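Lisadau shops start taking back empty lipstick tubes

Beauty shops in Lisadau will accept used lipstick and gloss tubes from January. The recycling firm Joltano will collect them every two weeks from 13 shops – the town dump does not take such small plastic.
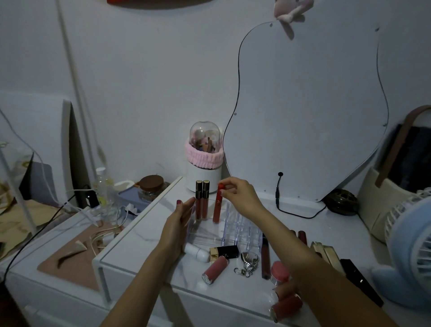
Lipsticks and lip gloss on a vanity table.

Customers get a discount of 60 cents for each tube. In nearby Mancombe, a similar plan brought in over 1,000 tubes in its first month.

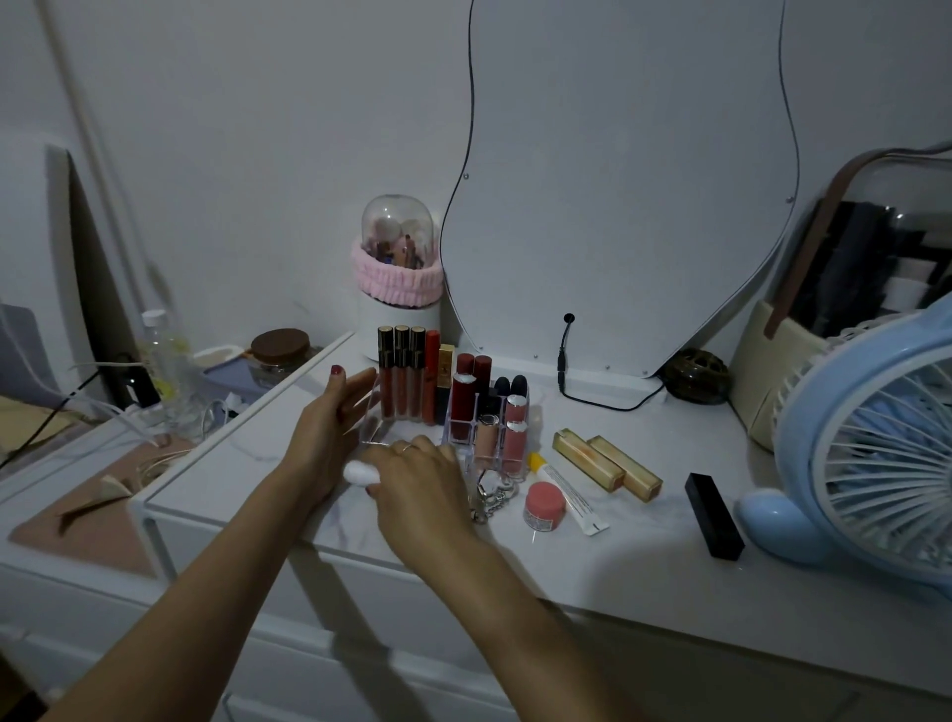 Lip products in a clear organizer.

Tubes must be empty, but washing is not necessary.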